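We use cookies to help this site remember you. Accept / Manage settings

Nunholm Neighbors Association
Minutes of the June meeting

The meeting opened at 7 p.m. on Friday, a little later than planned on account of everyone wanting to catch up over the lemon bars (thank you to the Kinnear Street bakers!). There were 22 of us in the hall. The minutes of the last meeting were approved with one spelling fixed.

Creek cleanup. We have $1,897 in the cleanup fund, and it was agreed to spend up to $90 of it on gloves and bags for the Pridport Creek morning.

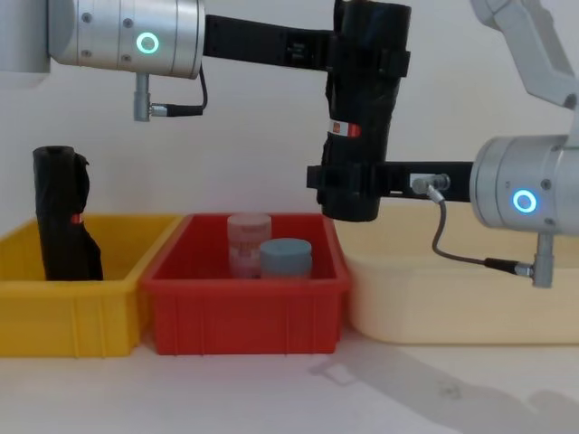
Sorting went slowly last year, and a good long talk was had about how to make it easier on folks at the end of a hot morning. The favorite idea was sorting by color, with a yellow bin and a red bin set side by side on a table, and a big cream tray alongside for odds and ends. Several members asked that the table go under the trees this time, and everyone was glad to agree.

Trash bags will be handed out at the footbridge, and families are welcome to come for as long or as short a time as suits them.

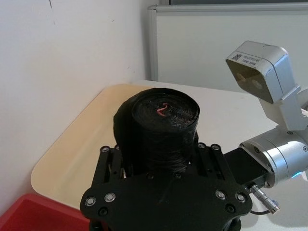 Parking came up next, as it always does. The Otovent lot is open to us until noon, and we'll send a thank-you card.

Fall supper. Held over to next time. Please bring soup ideas.

The meeting closed at 8:30, with 5 lemon bars left over.

Recent posts
Pridport Creek path reopens
Kinnear Street yard sale map
Minutes of the May meeting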